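Sasance Shelf-Stocking Arm Kit, Bench Edition

Sold by Swanepoel. Reviewed for the equipment pages by Cecilia Abugri
August 27, 2022

At a glance
Type: single-arm bench kit with parallel gripper, for picking and placing small packaged goods
Rated for: cans, small bottles, cartons up to 800 grams
Cycle rate claimed: 300 placements an hour
Setup time claimed: 60 minutes
Loan period for this review: 4 days
Verdict: wait for the October software release, then ask for a demo with your own products

Swanepoel sells the Sasance kit to small distributors and convenience chains who would like a robot to refill their shelves. The sales page promises that it will "handle any beverage format from day one." I have read that sentence, or one very close to it, on the page of every picking kit I have been sent, and I still don't know what a beverage format is.

What you get is an arm, a two-finger gripper, a camera mast, a controller and a license for the planning software, which is made by Semico and rebranded. The shelf and the cans are yours to supply. The brochure shows the full store bay behind the arm, so read the parts list before you order. The bay is a separate line on the quote, and it isn't a small one.

Setup

The sixty-minute figure covers bolting the arm down and getting it to move. It doesn't cover teaching it where your shelf is. Each shelf gets its own ID in the software, and the height, depth and tilt have to be entered for each one. Nuwan Nanayakkara did this for us at the Sondthorpe bench and was still at it after lunch. The manual treats tilt as optional. Skip it and the arm puts the can down slightly above the board, then lets go.

Calibration was better than I feared. You touch the gripper to four points, accept the result, and run a check move. I would like the check move to tell you how far off you are. At present you get a green tick or a red cross and that's the whole report.

Picking

Standard soda cans are the easy case and the kit treats them that way. Slim energy drink cans are taller and narrower, so the gripper preset has to change between the two. The software can switch presets by itself if it recognizes the product. Recognition is where I'd press the salesperson hardest. The product library is built from flat label art, and cans in real life get turned around. A can showing its ingredients panel looks very little like the front of the same can. Limited-edition artwork is another thing to ask about. A brand changes its design for a movie and your library is out of date until somebody adds the new one.
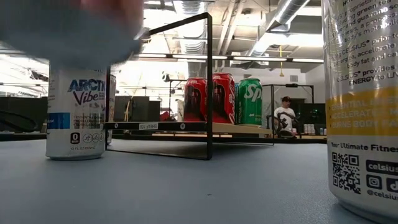
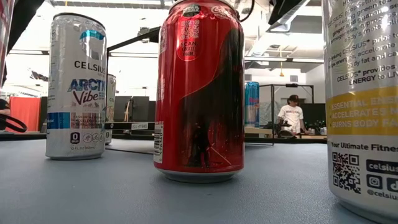
Mixed cans at the bench, Celsius and Coca-Cola among them in both views.

Placing

Putting a can on an open shelf is fine. Putting one in a row with neighbors on either side is the job you're paying for, and the fingers are thick for it. Swanepoel offers a slim finger set at extra cost. Habibur Majumder, who ran most of our trials, thinks the slim set ought to be in the box, and I agree with him. With the standard fingers you have to leave a gap between cans that no store manager I've met would accept.

The claimed 300 placements an hour assumes one product, one shelf and a fixed pickup point. Swanepoel's own data sheet says so in the footnotes. Ask for the mixed-product number. When I asked, I was told it "depends on the application." I'm sure it does. I would still like to see it written down.

Software

The job editor is clean and quick to learn. You drag products onto a picture of the shelf and press run. Error messages are poor. "Plan failed (7)" could mean the can is out of reach, or the camera mast is in the way, or two products share a name. Shanthi Sheikh went through the log files to work out which, and the log files are in a format the manual never mentions.

Remote support is included for the first year. Our one ticket was answered the same afternoon, politely, with a link to the page of the manual we had already quoted in the ticket.

Good
Solid arm, quiet enough to talk over
Calibration you can do alone
Job editor that new staff can follow

Not so good
Standard fingers too thick for tight rows
Headline rate tied to a best-case setup
Error codes with no explanation
Shelf bay and slim fingers cost extra

Who should look at it

A training lab or a packaging team that wants to try shelf work on a bench could get decent use out of this kit. A store chain hoping to cut stocking hours should hold off. Mulugeta Sisay at Swanepoel says the October release will read cans from any side and explain its failed plans in plain words. If it does both, I'll ask for the kit back and test it again.

Ordering: direct from Swanepoel, quote on request. Slim finger set, shelf bay and extra product library seats are priced separately.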